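About Plirden Robotics Workshop

Plirden is a small training and testing workshop on the Brirton trading estate. We teach people to set up, run and look after robot arms, and we do short pieces of test work for firms that want to know if a job can be automated before they spend money on it. Hugo Rolland and Ama Agyeman started it in a single rented unit with 12 places for trainees. We now have 925 square metres, most of it one open room, and 227 people have finished a course with us.

Our courses last three weeks. The first week is safety and basic movement, and the rest is spent on tasks. Mawuli Ofori runs the teaching side and Tanvir Khondokar looks after the test work. If you ring us, you will probably speak to one of them.

Open days

We hold an open day every May and another in the autumn. Doors open at 10 am. There is no charge, but please book, as we keep the groups small enough for everyone to see the tables. Visitors include school parties, parents, people thinking of changing jobs and, now and then, a production manager with a box of parts under one arm.

The demonstrations use everyday things - mugs, small packets, plastic tubs - and the same tables that our trainees use. We find visitors ask better questions about a mug than they do about a machined bracket. Everyone knows how they would pick one up. 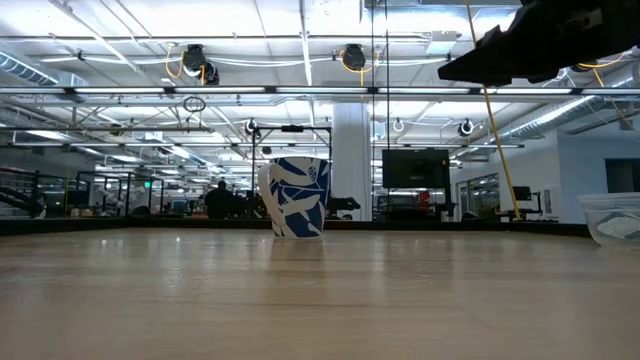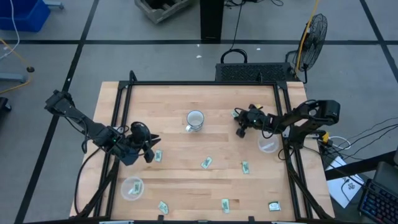 Each demonstration takes about a quarter of an hour, with time for questions afterwards. Aravind Acharya usually does the talking. He will tell you what the arms find hard as well as what they do well. Thin packets are a good case, as they bend and slide and don't always lie flat. If a grip fails during a demonstration we leave it in and talk about it.

After the tables you can look round the rest of the room and speak to current trainees. Tea is served until 3 pm. Children are welcome with an adult, and there is a lift from the ground floor.

Visits at other times

Schools and colleges can arrange a morning visit during term. Firms are welcome too, and if you bring a sample of your product we can usually say the same day if a test is worth doing. We have done this for a seed packer in Vurnon and for Villanueva, who make kitchenware.

Wear flat shoes, and tie back long hair before going near the arms. Parking is at the rear of the building. The bus from Brirton station stops at the estate gate.

To book a place, ring the office or use the form on our contact page. Please tell us how many of you are coming and if anyone needs step-free access.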